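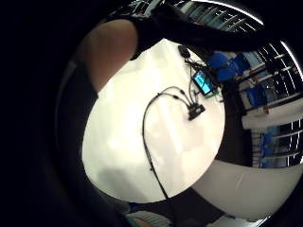
Cables on a round table, how do you keep them under control?
Home office and desks > Tidying

seixas40
We use a round white table as a shared charging spot and the leads end up all over the top of it. No back edge to hide anything behind. What do people do?

Misaki Tsuji
Stick-on clips under the rim. Pack of 100 was cheap and I still have most of them. One lead up over the edge, the rest stays underneath.

nullness
Clips fall off mine every summer. I'd get one longer cable and a small hub, put the hub in the middle and coil the spare length with a velcro tie.

Misaki Tsuji
Did you wipe the underside first? Mine have been up since April.

nullness
Yes, with spirit. Still fell off.

C. Sequeira
Hub in the middle is the worst place if people eat there as well. Somebody reaches across and drags the phone with their sleeve. Keep it near the edge, on the side no one sits.

seixas40
People sit all the way round, so there isn't a spare side. It's black cable on a white top too, so you notice every loop.

hana_1362
White cable then. Won't be tidier but you'll see it less.

C. Sequeira
And you'll trip over it less often how? Where does it go once it leaves the table?

seixas40
Down to a floor socket, next to the leg. That part is taped.

nullness
Then run it up the leg with two ties and leave 40 cm free at the top. That's plenty for a phone.

seixas40
Will try the leg first and the clips after. Thanks.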